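Sharing a Kitchen, Sharing the Chores: What We Learned at Sabbagh House

Student project report, Household and Community Studies, Prultusitz College

Why I picked this subject

When our instructor asked us to choose something from everyday life and study it properly, I knew pretty quickly that I wanted to write about the kitchen. I have lived in Sabbagh House for two years now, and in all that time I don't think a single week has gone by without somebody leaving a note on the refrigerator about somebody else's dishes. Some of the notes are polite. Some of them have underlining. I have written a few myself, and I am not very proud of the one about the oatmeal pot.

So my question was a simple one. Why do some floors in the house manage their kitchens without much fuss, while others (mine, for instance) seem to be in a low-level quarrel from September right through to May? I wanted to know whether it came down to the people, the rules, or just the layout of the room.

How I went about it

Sabbagh House has 3 floors with a shared kitchen on each. I asked everyone who cooks there at least once a week if they would keep a small kitchen diary for me, writing down when they cooked, when they washed up, and anything that bothered them. I told them that a bad mood was a perfectly good thing to write down. The diaries ran for 2 weeks, and 9 people kept theirs going to the end, which I was very grateful for, as I know how easy it is to let a thing like that slide when exams are getting close.

I also sat down with each of the diary keepers afterward for a chat, usually over tea and once over a really excellent lentil soup. These talks were meant to be short. Hardly any of them were! People have a lot to say about kitchens, and once they got going they told me about their parents' kitchens too, and who did the washing up at home, and whose job it was to take out the trash.
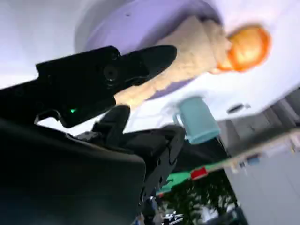

That turned out to be the part I enjoyed most, and I think it is the most useful part of the project as well. One neighbor grew up in a family where you never left the table until every plate was dry and back in the cupboard. Another came from a home where dishes were soaked overnight as a matter of course, and to her a full sink at bedtime was a sign that everything was being taken care of. Those two share a kitchen. Each of them had been quietly annoyed with the other all winter, and each thought she was the considerate one.

What the diaries showed

I had expected the complaints to be mostly about dirt. Reading through the diaries with my highlighter, I found that timing came up much more often. People minded a dirty pan far less when they knew it would be washed after dinner. What wore them down was not knowing. On the second floor there is a habit of calling out "back for it at eight" or something of that kind, and the diaries from that floor are noticeably calmer than the rest.

The first floor uses Flikero, a free chore-sharing app, and had high hopes for it. It sends a reminder when your turn comes up for the counters or the floor. Opinions were mixed. Two people loved it and said it saved them from having to nag. The others had turned off the reminders and felt a bit guilty about it, and one wrote that she would rather be asked by a person with a face.

My own floor, the third, had a paper chart taped inside the pantry door. I had walked past it so many times that I no longer saw it, and when I finally stopped to read it, several of the names belonged to students who had already moved out.

The shelf problem

Storage deserves a section of its own. Each floor has the same tall Urkolico shelf unit, and each floor divides it up differently. The second floor gives every cook one shelf and keeps the top for shared things like salt, oil and rice. The other floors let people put food wherever there is room, and those are the floors where the diaries mention missing pasta. I can't prove that one caused the other - my group was small, and pasta does get eaten by its owners at midnight and forgotten - but I would try the one-shelf rule first if I were setting up a kitchen from scratch.

What I would do differently

I would run the diaries for longer and start them earlier in the year, before everyone has settled into their ways. I would also give people a proper form to fill in. I left the pages blank because I wanted them to feel free, and as a result I got everything from one-word entries to a full page on the proper way to wring out a sponge.

Our floor took down the old chart after I shared my notes, and we now have a new one with the right names on it. The oatmeal pot is still a sore subject.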